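Bimanual shirt folding demos: tracking drops out partway and the policy stalls at the first grasp

Asked by Leidy Londoño in Data Collection, Prarkstead Robotics Help
Tags: handheld grippers, imitation learning, cloth, tracking loss

I'm collecting folding demonstrations with a pair of handheld grippers (Sukance, older firmware) and a head camera. The task is one garment on a bed: grab two corners, lift, fold, flatten, let go. We want 3,000 good episodes before we train the real model. I trained a small test policy on what we had in September and it has two problems that I think come from the data.

Problem one is that a share of the takes fail in Promska when it rebuilds the gripper path from the wrist camera. Problem two is that the test policy gets both grippers over the cloth and then hovers there. It will sit open above the corner until the timeout.

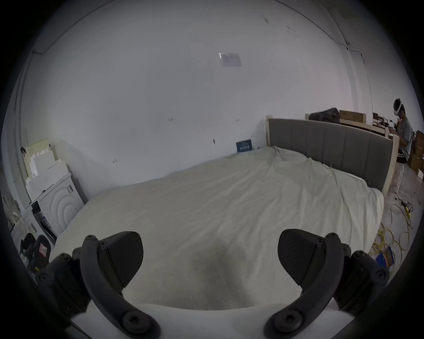
What gets recorded in each take? Both wrist streams, the head stream, the opening width of each gripper and a start/stop marker from the operator.

We run one operator at a time in sessions of an hour or so, then swap. The operator has a short script but the pace is up to them. I have watched a lot of takes back and the folding itself is fine.

On the path failures, out of the last 300 takes Promska rejected 183. The log only says "insufficient features" with a time stamp. Most of the time stamps are early, while the operator has the grippers up and is looking over the bed before going in. When the path does come through it sometimes has a jump in it, and I have been tossing those by hand.

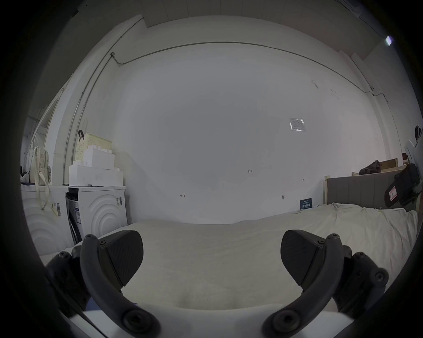 The calibration was redone on Thursday and it didn't change the numbers, so I don't think the lens model is to blame. Lighting is constant. I did wonder about the room. From the wrist camera it's mostly white sheet and plain white wall in the middle, and the things with real detail, like the two front-loading machines with the arcs on the front, are off to the left. We also have a few faint pencil marks on the wall, but I doubt they are big enough to do anything.

What I'd like to know:
How much texture does the tracker need, and where should it be?
Should the long look-around at the start stay in the data?
Is the hovering a data problem or a training problem?

Answer 1 (accepted)
Walter Arango

Your "insufficient features" guess about the room is right. The path solver needs corners and edges that stay put, spread across the view. A wrinkled sheet gives it some, but the wrinkles move as soon as someone touches the cloth, and then the solver is matching points that have shifted. That is where your jumps come from.

Put large printed sheets on the wall behind the bed. Use something busy, like newspaper pages or a random blob pattern. Don't use a repeating grid, the matcher will confuse one square with the next. Matte paper only. Spread them over the full width and get a few down near mattress height, since the wrist cameras look lower than you do. Tape all four edges flat so they don't move in a draft.

Before each session, record one slow mapping pass of the room with nobody touching the bed. Sweep side to side and also move forward and back. Pure rotation doesn't give it any depth. Then have Promska localize every take against that map. If anything in the background gets moved, record a new map.

With the tracking fixed, look at your grasps. The hovering is most likely a timing problem in the demos. If the operators pause over the corner to line up, you have a lot of frames with open grippers close to the cloth where the recorded action is "stay still." The policy learns that staying still is the most common thing to do there.

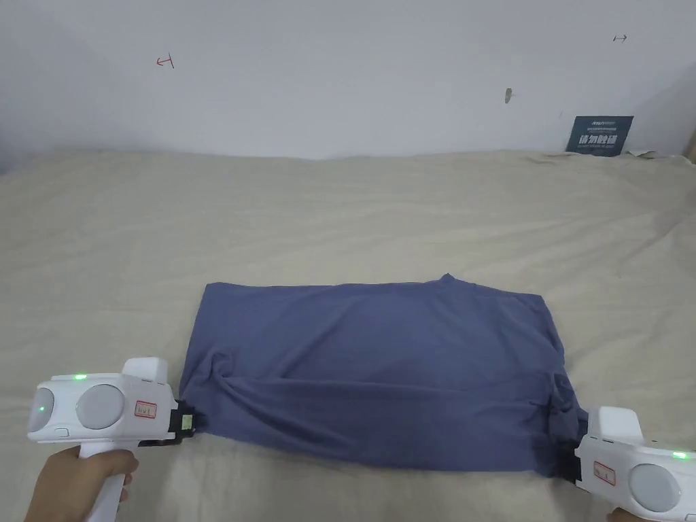

Ask for one motion from approach to close. They can think before they press start, and after that they should go straight in. A miss is fine as long as they recover at normal speed. Keep some of those, you'll want the policy to know how to try again. What you want to get rid of is the waiting.

For takes you already have, trim the start up to the point where either gripper passes a speed threshold, and drop idle stretches longer than a second or so in the approach. Don't trim the pause after the grippers close. The jaws need that time to seat on the fabric and the policy should copy it.

Also check the lag between your width signal and the video. If the width reads closed a few frames after the pads meet in the picture, the policy gets a late close label for every grasp. I had an offset of 11 frames on one of mine, and it looked exactly like hovering.

Answer 2
mogensen_lab

Just get more data. Ours hovered too and it went away when the set got bigger. Also try a longer action horizon.

Comment by Walter Arango: A longer horizon can help, but I'd check the sync first. More takes with the same lag will have the same lag.

Answer 3
Leidy Londoño (asker)

Posting what I did in case someone searches for this later.

The lag was there on the right gripper and not on the left. I now clap the pads together twice at the start of each session and line up the width signal from that. It takes no time and it should have been in the script from the beginning.

Start states were the other thing. When I went through the old takes, the garment was nearly always laid out flat and square to the bed. I changed the reset so the operator picks it up, drops it from chest height, and only straightens it if both corners are buried.

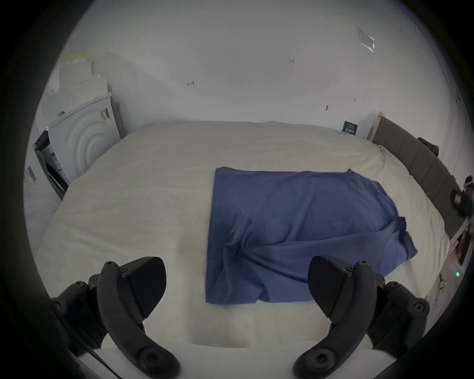

Some drops come out almost flat and some come out twisted, and I keep both. I add a tag for "corner hidden" so I can check later that those are not too rare. If a drop lands partly off the bed I have them redo it before pressing start.

Rejections are down a lot with the mapping pass. I'm still working on the wall prints and will post the new numbers when I have a full week of sessions. The retrained test policy closes on the first corner most of the time now. The second corner is worse, and I'll start a separate thread for that one.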